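Setting up your Plarka dehydrator, part 2: the first run

Okay, you've got the trays out of the box and washed. I'm assuming the Plarka is on a flat bench with a bit of space behind it for the vent – mine sulked when I shoved it hard up against the tiles.

1. Plug it in and turn the dial to 28. Leave the trays out for now.
2. Let it run empty for 15 minutes with a window open. You'll get a whiff of hot plastic (mine did this twice, then never again).
3. Switch it off at the wall and let it cool.

Caution: the lid gets hotter than you'd think, so use a tea towel. 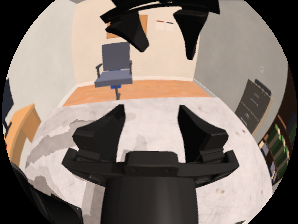
Stirimia Home Preserving Club

Now the fun bit!

4. Slice your fruit evenly. I use the thin setting on my old Ader mandolin, and I always use the guard, having learnt that one the hard way.
5. Lay the slices in a single layer. A little gap between them is heaps.
6. Stack the trays, pop the lid on and set the timer.
7. Swap the top and bottom trays every 2 hours, or the bottom lot goes leathery while the top's still squishy.

Note: if you've got the older model with the Sarantis timer, it doesn't beep when it's done. Set your phone as well.

Mandarins take forever, by the way. I'd start with apples and save the citrus for a day when you're home anyway.

Last updated 12 March 2013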